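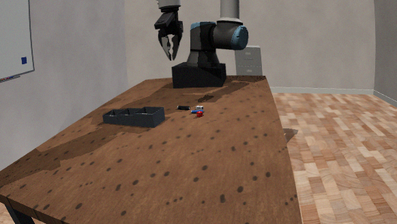 Nustard Hardwax Oil, Satin: Review

2025-05-18

Nustard sells this oil as a one-coat finish for knotty softwood and for indoor tops that see daily use. I tested it against Clutska Floor Oil, my usual choice, on pine offcuts and on one full-size workbench top.

Preparation
All boards were sanded to 150 grit and vacuumed. Nustard suggests stopping at 120. I tried both, and the coarser surface took up more oil but felt rough across the grain.

Application
The oil is thin and levels well with a white pad. A 727 ml can covered the bench top with enough left for a second coat. Working time is short, so wipe off the excess within ten minutes. Knots absorb very little, and any oil left standing on them stays tacky overnight. 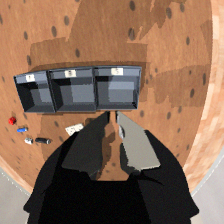 Color shift is moderate. Pale pine moves toward amber, less so than with Clutska, and the contrast between knots and clear wood increases slightly. Sheen is even after two coats. One coat left dull patches on end grain, so I do not accept the one-coat claim.

Wear
Water left for an hour made no mark. Coffee left a faint ring that came out with a Gazi gray pad and a dab of fresh oil. Pencil and tape residue wipe off with mild soap.

The can lid deforms when pried and does not reseal. Decant leftovers into a smaller jar. I will check the bench again in June, after a month of clamping and glue-ups.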